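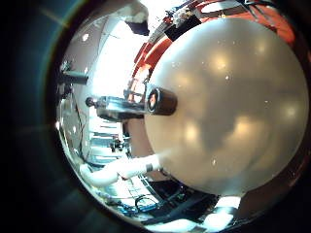 A view from the robot's wrist at the Zelgate open day in Ondale.

I went to the open day at Zelgate in November because I wanted to see a robot work without music playing over it. I have watched plenty of company videos, and a video is chosen by the people who made it. I think more labs should open their doors, and I think visitors should stay longer than they usually do.

Zelgate gave us 40 minutes in the lab. For much of that time the arm did very little. The staff checked cables, restarted a program and talked among themselves. A few people in my group got bored and went off to find the coffee.
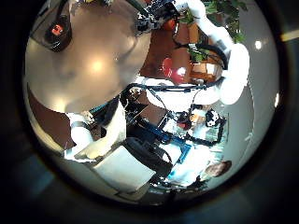
I would call that the useful part. A town like ours is being asked to make decisions about automation, and the Branari plant on Flanagan Road employs 600 people. Those people hear that the machines are coming by 2050, or much sooner, depending on who is selling something. They should get to see how much human attention one arm needs on a normal afternoon.

I am not against the work. The staff answered every question I asked, including the ones about money, and they did not promise much. One of them told me the software had been through around 4000 test runs and still had trouble with soft things like bags.

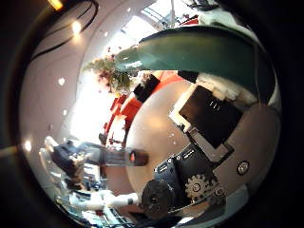

My one complaint is the talk at the end, which went back to slides and big claims. Next year they should drop it and give us the extra time in the lab.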